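Vurnerbridge Growers' Market: stallholder FAQ

Last revised March 2023

Who can apply for a pitch?

Anyone who grows, bakes, preserves or rears what they sell within 40 miles of Vurnerbridge. Resellers are considered for the June market only, and must name their wholesaler on the form.

How large is a standard pitch?

Three metres of frontage by two metres deep. Double pitches are available along the Lukumay Street side. Vehicles may not form part of a pitch unless they are fitted out for serving and have been approved in advance.

What does a pitch cost?

A standard pitch is £31 per market day and a double is £48. Electricity is charged separately at £6 per socket. Invoices are issued after the market and are payable within 18 days.

Can I share a pitch with another trader?

Yes, if both traders are registered and both names appear on the booking. Each trader needs separate insurance.

How should loose produce be displayed?

Food must be kept off the ground at all times. Shallow crates or trays on a stable trestle are suitable. Different lines should be kept in separate compartments so that each can be priced clearly.

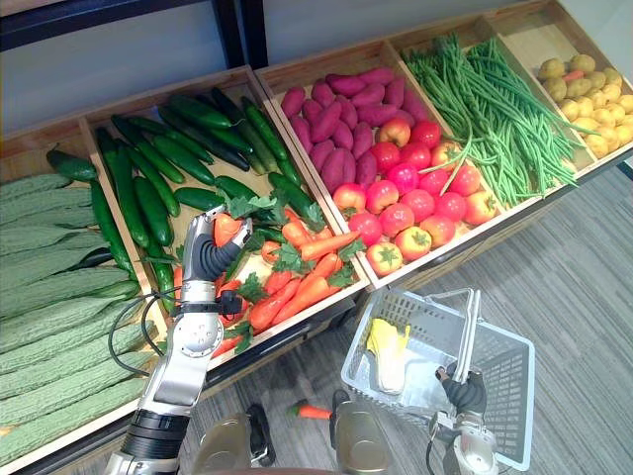
Photo: Beatrice Ondieki

Loose fruit and vegetables sold by weight must show a price per kilogram. Items sold singly, such as cucumbers, may be priced each. Bunched carrots may be sold by the bunch. The price must be readable from the customer's side of the stall without asking.

Do I need to have my scales checked?

Scales must be of a type approved for trade use and must carry a valid stamp. Kitchen scales are not accepted. The market office keeps one set for loan, which can be reserved when booking.

What insurance is required?

Public liability cover is required for every trader. Traders who sell food they have prepared themselves also need product liability cover. Send a copy of the certificate with the application and again at each renewal.

When can I set up?

Access is from 6.30 am through the Claltlow Road gate. Vehicles must be off the square by 8.15 am and may return once the market has closed at 2 pm. Traders arriving after 8.15 am must carry their stock in on foot.

What happens if I cancel?

There is no charge if notice reaches the office five clear days before the market. After that the full fee is due. If the market is called off by the organisers, fees already paid are carried forward.

Who deals with applications?

Rehema Minja, Market Office, Rornitent House, Vurnerbridge. Applications are handled in the order they arrive. Incomplete forms are returned.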